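Pledach Robotics Club – Bench Guide
Section 7: Gear Plate Exercise

14 shares | 3 comments

Read Section 6 (Homing and Power) first. Work in pairs. One person drives, the other keeps a hand near the stop button and fills in the log sheet.

7.1 Preparing the table

1. Spread the dark gray cloth over the table and pull out the larger folds. Small creases are fine.
2. Lay the round plate flat on the cloth, within reach of both arms.
3. Mount two gears on the plate. Leave the remaining peg bare.
4. Stand the last gear upright on the cloth to the left of the plate.
5. Check that the orange fingers are seated on both grippers.

Note: Spare fingers are in the Usitz drawer. Oliwia Wieczorek prints new ones in August, so tell her before then if the drawer is low.

7.2 Picking up the gear

1. Move the left arm above the loose gear with the wrist pointing down.
2. Lower slowly in step mode. Stop when the fingertips are on either side of the gear.
3. Close the gripper. Do not raise the force setting above 923.
4. Lift the gear just clear of the cloth and hold.

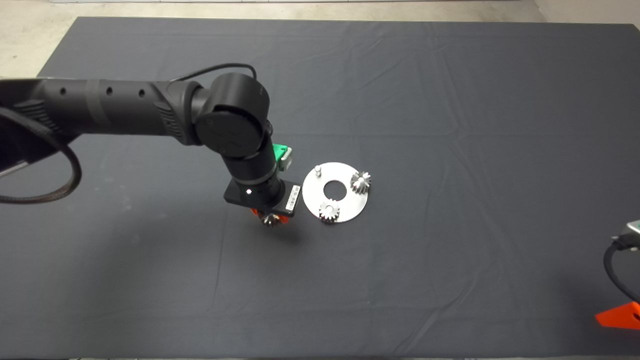
Figure 7-1. Gear held just above the cloth, with the bare peg near the upper-left edge of the plate.

CAUTION: Watch the cable loop under the upper link. If it pulls tight at any point, stop and back the arm off before you touch anything.

7.3 Moving to the plate

1. Keep the right arm parked. The driver moves one arm at a time.
2. Bring the held gear over the plate at low speed – the setting is 947 on the Plovar controller.
3. Look from the side as well as from above. The view from above hides the bottom of the gear.
4. If the teeth touch a mounted gear, lift straight up. Do not push sideways.

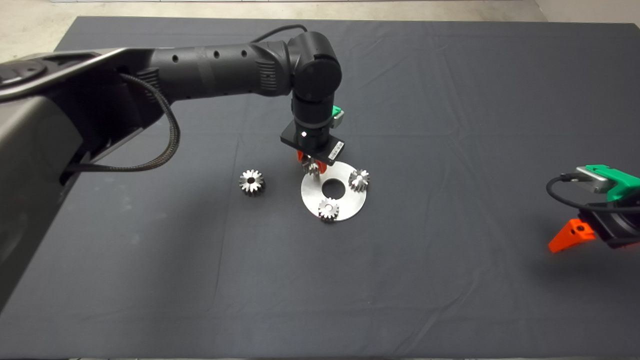
Figure 7-2. Gripper closed on a gear just above the plate. Two gears are on the plate and one stands on the cloth to the left.

5. Line up the center of the gear with the peg and lower until it meets the peg.
6. Open the fingers and raise the wrist before moving away.

Note: If the gear sits crooked, pick it up again and repeat from step 5. Fixing it by hand counts as a failed run.

7.4 Logging the run

Write down the driver, the arm used and the result. Save the recording under your own name in the Oddsson folder. Frida Vigfúsdóttir clears out unnamed files.

Section last changed December 14, 2021, by Kaj Þorgeirsson.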